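1월
글 조지안 가야르(Josiane Gaillard)

삼층 끝방

어머니는 삼층 끝방에서 36년을 살았다. 나는 열쇠를 돌려받으러 온 집주인에게 사흘만 더 달라고 했다. 집주인은 계단 난간을 잡고 서서 한참 생각하더니 그러라고 했다.

첫날은 옷을 정리했다. 겨울 외투 주머니에서 지른턴행 버스표가 나왔다. 어머니가 지른턴에 갔다는 이야기는 들은 적이 없었다. 표는 쓰지 않은 것이었다.

둘째 날 저녁에 동생이 왔다. 동생은 부엌에 서서 국수를 먹고, 찻잎 통은 자기가 가져가겠다고 했다. 나는 그건 이미 상자에 넣었다고 했다. 거짓말이었다. 통은 내 가방에 있었다.
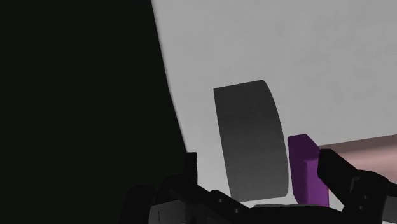

연한 회색을 배경으로 선 짙은 회색의 형체.

동생이 돌아간 뒤 통을 열었다. 차는 없고 천 원짜리 한 장과 접은 종이가 있었다. 종이에는 플리줌 약국 전화번호와 내 생일, 동생 생일이 적혀 있었다. 동생 생일은 하루가 틀렸다. 어머니는 해마다 하루 일찍 미역국을 끓였고, 동생은 그게 바빠서 그런 줄 알았다.

밤 9시에 동생에게 전화를 걸었다.

"통 찾았어."

"상자에 넣었다며."

"다시 꺼냈어. 내일 가지러 와."

동생은 버스가 끊기기 전에 오겠다고 했다. 나는 버스표 이야기를 할까 하다가 그만두었다. 전화를 끊고 창문을 닫았다. 아래층에서 누가 쌀을 씻고 있었다.

댓글 3

보리밭: 생일 하루 틀린 데서 멈췄다가 다시 읽었습니다. 저희 할머니도 음력을 잘못 옮겨서 평생 그러셨어요.

남쪽창: 지른턴에는 왜 가려고 했을까요. 다음 편이 있나요?

ksy: 동생이 부엌에 서서 국수 먹는 거 우리 집이랑 똑같네요.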